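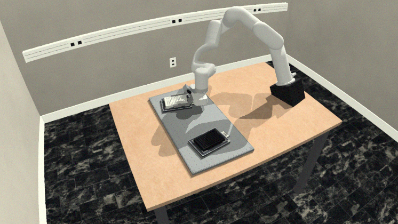 Plallus Student Robotics: Simulation Exercise 2
Moving a plate between two holders

Last updated 7/28/24

The task is to pick up a multi-well plate from its holder on the deck and move it between that holder and a safe height without touching anything else. Complete Exercise 1 (joint limits and homing) before starting. All work in this exercise is done in the Pirkimeo simulator. Time on the real arm is booked separately, from October onwards.

What you need

A club login for Pirkimeo
The scene file plate_deck, from the shared folder
A copy of the template script, renamed with your own initials
The Exercise 1 calibration values

Step 1. Load the scene

Open plate_deck and wait for the physics indicator to settle. The scene contains the arm on its pedestal, the table, the perforated deck board and two holders. The far holder carries the white multi-well plate. The near holder carries the black plate or rack, which is an obstacle in this exercise and must not be moved.

Do not drag objects with the mouse. A plate displaced by a millimetre or two will still look correct on screen and will spoil every reading you take afterwards. If you drag something by accident, reload the file.

Step 2. Set the deck frame

All positions in the template are given relative to the deck board, not the table. Set the origin at the near left corner of the board, with X along the long edge and Z pointing up. Write the transform into the deck_frame block and run the check command. The check moves nothing. It prints the distance between your origin and the stored one, and this should be below 2 mm.

A large error in one axis only is nearly always a sign mistake. An error in all three usually means that the base frame was used by default.

Step 3. Define the approach

Three poses are needed for the pick:

hover: 100 mm above the plate, gripper pointing straight down
pre-grasp: 9 mm above grasp height, fingers open
grasp: fingers level with the side walls of the plate

Keep the wrist orientation the same in all three. Move from hover to pre-grasp and from pre-grasp to grasp with linear moves. A joint move over the same distance follows a curve, and the fingers will clip the rim of the holder on the way down.

Check the elbow as well. The solver will offer more than one arm shape for the same gripper pose. Use elbow-up. The other solutions bring the forearm too low over the deck.

Step 4. Close and lift

Close the gripper at the slow setting and read the finger width once it stops. If it reads fully closed, the fingers have missed the plate. If it stops early, they are probably resting on the holder. Open, return to hover and correct the grasp height before trying again.

Lift with a linear move back to hover. The plate must clear the rim before any sideways motion begins. The template has a hold command after the lift, and you should leave it in while testing.

Step 5. Return the plate

Reverse the sequence. Lower to grasp height, open, wait for the contact readout to drop to zero, then retreat vertically. Opening and retreating in the same command tips the plate, and it will then sit at an angle in the holder.

Step 6. Run the batch

When a single cycle works, set the repeat count to 1000 and switch rendering off. Small random offsets are added to the plate position on each cycle. The log records the result, the final plate position and any contact with the black rack.

A pass is more than 9 failures avoided per failure recorded, with no rack contacts at all. One rack contact fails the batch, whatever the rest of the log says.

Known problems

The Clustetti gripper model reports a small finger force when open. Zero it at hover, before the first descent.

Shadows can make the gap between the fingers and the plate hard to judge. Use the distance readout.

If the arm stops with a singularity warning on the way to hover, add a via point higher up and further back towards the pedestal.

Handing in

Put the script and the batch log in the Bhat folder under your initials. Do not include the scene file. Questions about marking go to Anitha Thomas. Exercise 3 uses the same deck frame, so keep your transform.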